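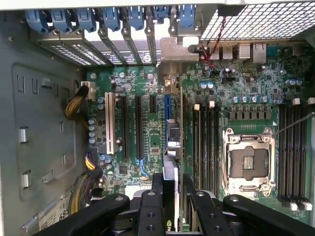 Fig. 3. Gripper over an open tower. CPU socket empty, load plate open.

Section 6. Card station, shift set-up

Read this before your first shift on the Skirnar cell. If you came over from the hand benches, the cards are the same and the job isn't. You prep, the arm places, you check. Most of your day is now prep.

Before you start

1. Cell key to HOLD. Take the key out, keep it on you.
2. Mains lead off the tower. Wrist strap on.
3. Side panel off. Tower flat in the tray, open side up.
4. Tie back any loose cable that crosses the slots. Power bundles too. The arm doesn't move cables out of the way, it pushes through them.
5. Slot clips open for the position on the job sheet. Cover out, cover in the bin.
6. Look at the CPU socket. If it's open and empty, nothing goes near it. No fingers, no cloth, no compressed air.

CAUTION: bent socket pins are a scrapped board. Stop and tag it, don't try to fix it at the cell.

Note: the old hand bench rule was card first, cables after. Forget it for this cell. Cables first.
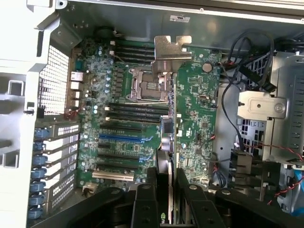
By Sotiris Kokkinos, line training, Cavley depot
September, replaces the spring sheet

Running a card

7. Gate shut, key back in, turn to SLOW. First card of every shift runs at slow, no exceptions for a late truck.
8. Press PICK. Arm stops above the board with the card. It waits for you.
9. Check from outside the gate: card edge lined up with the right slot, nothing under it. Slots sit close together on these boards and one over is an easy miss.
10. Good? Press PLACE. Not good, press BACK and it returns the card to the rack.
11. When the arm is parked and the light is white, key to HOLD again. Then open the gate.
12. Press on both ends of the card by hand. Close the clip. Sign the sheet.

CAUTION: white light only. Amber means it is paused and can still move.

Note: step 12 stays a human job. Margaritis asked for it to be kept and the depot agreed. If you feel a card rock, log it even if it seats with a push, thats how we find a worn finger pad.

Staffing and breaks

One person per cell, one floater for every two cells. You rotate off after 67 towers or at the break bell, whichever is first. Watching an arm is tiring in a different way then hand work and people drift. If you're drifting, call the floater. It doesn't go on your record.

Your count is not your score anymore. The cell logs its own count. What we look at is prep faults, and those get talked over at the bench.

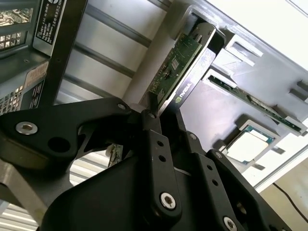 Can I still ask for hand bench work?

There are 6 hand benches left for odd jobs and anything the cell rejects, and you put your name on the rota with your lead. Cell training doesn't take you off that list.

Comments

cuden_nights: Step 4 should be in red. Lost half a shift to one cable.

Bench 2: my wrists are better, my feet are worse. can we get mats at the gate

R.: Where is the BACK button on the older panel? Ours just has PICK and PLACE.

Sotiris Kokkinos: Older panel, hold PICK for a count of three. Will add. Mats are ordered.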